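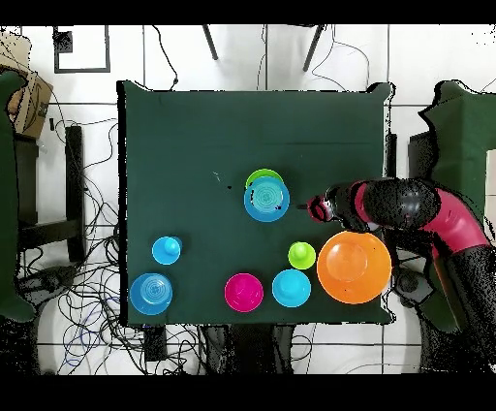
Photo: Hema Pillai

Unit 7: Reading speaker specifications

Start with the number on the front of the box. The Skalard bookshelf pair is sold as "3869 Hz crossover, precision tuned." Four digits look like engineering. They tell you where the woofer hands over to the tweeter and nothing about how well it does it. Ask for the off-axis plots. If the maker won't publish them, write that down.

Frequency response is worse. A range with no tolerance beside it is advertising. Plus or minus 3 dB is the usual figure, and even then check the distance and the room. Muller quotes its floorstander down to 25 Hz – in whose room, and how loud?
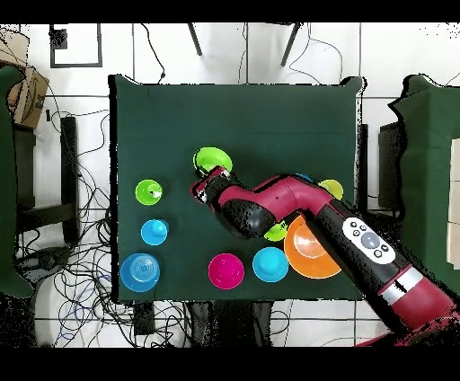

Beverley Tawhiri objected in the April session that most buyers never see a plot and go by ear, so the specs do no harm. I don't buy it. People hear what the box told them to hear, and a shop demo is rarely level-matched. The louder pair tends to win.

Sensitivity: look for the drive voltage. A 4-ohm speaker measured at 2.83 volts is drawing two watts, which flatters it by 3 dB against a one-watt rating.
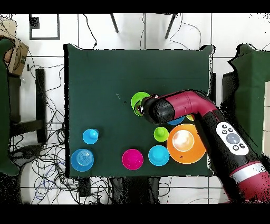
Power handling has the same problem. "Peak" and "music power" have no fixed meaning on a retail box, so cross them out before comparing anything.

For next time: take the Gebremichael and Beltau data sheets and mark every figure that lacks a test condition. Bring the marked copies.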